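Workshop > Notebook > Glaze and kiln

February
Achilleas Tsakiris

Third go at the ash glaze on the Stirnevdale clay, and I'm finally writing things down properly, so whoever opens this book after me won't have to guess (last month's page just says "ok, bit runny"!). The clay is the buff one with the iron specks, straight from the bag, no grog added. Bisque was done in the small Karamanlidis kiln with the middle shelf a touch lower than usual because of those tall bottles.

I mixed the glaze last night and let it sit. This morning it had settled like cement at the bottom of the bucket, same as always with washed ash, and I spent ages with the drill mixer getting it moving again. Added a pinch of Epsom salts in hot water and that helped a lot – should have done it at the start. Put it through the sieve twice. There were still little black bits in the mesh after the second pass, which I threw out.

Dipping notes. Test tiles got a count of 3, the bowls a count of 2 with the rims dipped again. The double dip on the rims looks thick to me, and if anything is going to run it'll be those. I wiped the feet back further than I normally would and put every bowl on a cookie of old clay with alumina wash. The shelves in the Troltau kiln are the good ones and I am not grinding another drip off them this winter. 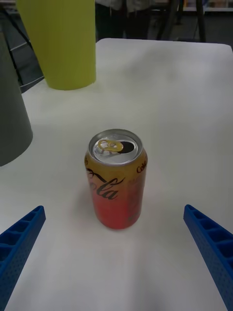 Firing

Loaded the Troltau after lunch. It was a tight load, with the tiles standing in their rack on the bottom shelf, bowls in the middle and two of my Cerkgate mugs up top where it runs cooler. Cone packs on all the shelves this time. I had the peephole plug out for the first stretch and the lid propped until the smell went off.

Climb was 70 degrees an hour to start with, which is slow for bisqued pots, but the bowls were still cool and damp-feeling from the dipping and I wasn't in a hurry. After that I let it go at 109 an hour and it kept up without any trouble until near the top, where it began to drag. I think the bottom element is getting tired. It glows, only it's a duller orange than the others, and the controller kept sitting there with the number hardly moving. Need to put the meter on it before the next glaze firing. There's a spare element in the drawer under the wedging table, still coiled tight, but I have a feeling it's for the old Karamanlidis. Check the part tag first!

Gave it a short soak at the end and then switched on the slow cool program. I'd like to see whether the ash breaks up into those milky blue rivers I got on the porcelain tiles, or just goes plain green and shiny again like it did on the second go.

To do while it cools:

Label the leftover glaze bucket (it's the white one with the cracked handle, lid is on tight).

Mix a small batch with a little more clay in it, in case the rims run.

Wash more ash. We're down to the last tub, and it needs a good few changes of water. Gloves, please – my knuckles are still sore from the first batch.

Leave the lid shut until the readout is well down. Yes, I'm talking to myself there.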